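The Orange Part

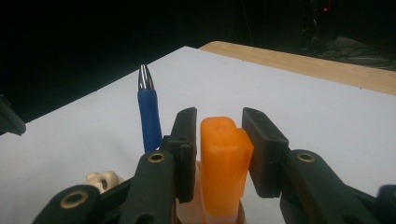

Cempaka Nair started the inventory at the sink end of the bench and worked toward the door. The instructions from Ernstead ran to three pages. Each object in the room was to be picked up, given a number, entered in the log and put back where it had been. Objects with no known use were to be entered under the heading Residual.

The room had belonged to Pillai, who had repaired instruments in it for 15 years and had left in December without handing over the keys. The lock had been drilled out. The bench was pale wood, two meters long, bolted to the wall at a height that suited a tall person. Cempaka was not tall. She had brought a step.

By noon she had reached item 60. Most of it was ordinary: clamps, a heat lamp, spools of solder, a tin of washers sorted by someone who had stopped halfway. Item 61 was orange plastic, rounded at the corners, with a blunt top and a small recess in the middle of it. A rib ran down one side. Light came through the upper part and gave out lower down. She turned it over twice and wrote Residual.

Then she crossed it out, because the rib was worn. It had been handled along one edge, over a long period, by a right thumb.

She called Sekar Pasaribu at the Prorkside office and described it.

"Is there a mark on it?" Sekar asked.

"A recess. No lettering."

"Does it fit anything?"

"I haven't tried it in anything."

"Try it in things," Sekar said. "I'll hold."

Cempaka tried it in the vise rack, the drawer slots and the back of the heat lamp. It did not fit the power supply. It went a short way into the housing of the old Zarik gauge and stopped. She reported each of these in order, and Sekar could be heard typing.

"The Zarik had a key," Sekar said. "For setting zero. The one I used was gray, though."

"Did it have a rib?"

"I was there two weeks. I don't remember a rib."

Cempaka took the gauge down from its shelf and wiped the housing with a dry cloth. The slot was packed with lint and something like wax. She cleared it with a scribe, working from the outside in, and laid what came out on a sheet of paper. This took most of an hour. Sekar had hung up by then and said to call back on Monday.

The second time, the orange part went in as far as the recess. She put her thumb on the rib and turned it clockwise. There was resistance for a quarter turn, then none. The needle, which had been resting at 3, moved down to zero and stayed there.

She waited for it to drift. The building's fan cut out, and then came back on. The needle did not move.

The log had a column for function and a column for condition. In the first she wrote: sets zero. In the second she wrote: worn, serviceable. The last column was for location, and the form allowed only one entry per item. She looked at the bench, where the part had been standing that morning, and then at the gauge – the part still in it, the rib turned toward the window.

She wrote: in use. Then she moved the step along and picked up item 62.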